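So the cord situation under my desk finally got to me. I went to vacuum on Monday and the thing nearly swallowed a phone charger, and I thought right, enough, everything's coming out.

Amra Spahić came over from Skesville with a bag of velcro ties (she buys the 200 pack, which tells you plenty) and we pulled the whole lot apart. I'd been running a lamp, the modem, two monitors and a heater I'd forgotten I owned — all through the one power strip, which had been lying on the carpet behind the bin collecting fluff. Not my favourite discovery! 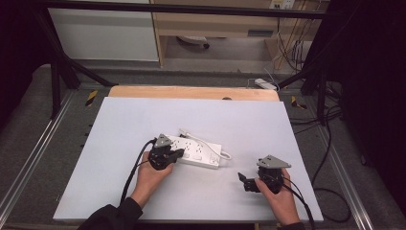 My big idea was to get the strip up off the floor and onto the back of the desk, with its own cord tied in a loose loop so it stops grabbing my feet. Amra says never wind it tight, and the heater goes straight into the wall from now on. Fair enough. I've also put a bit of coloured tape on each plug, so I can unplug the lamp without killing the internet in the middle of Finbarr's call. Sorry again, Finbarr.

Next job is the drawer of mystery adapters. There's one in there marked Clolesico and I have no clue what it ever charged, so if you recognize the name, leave me a comment before it goes to the e-waste depot!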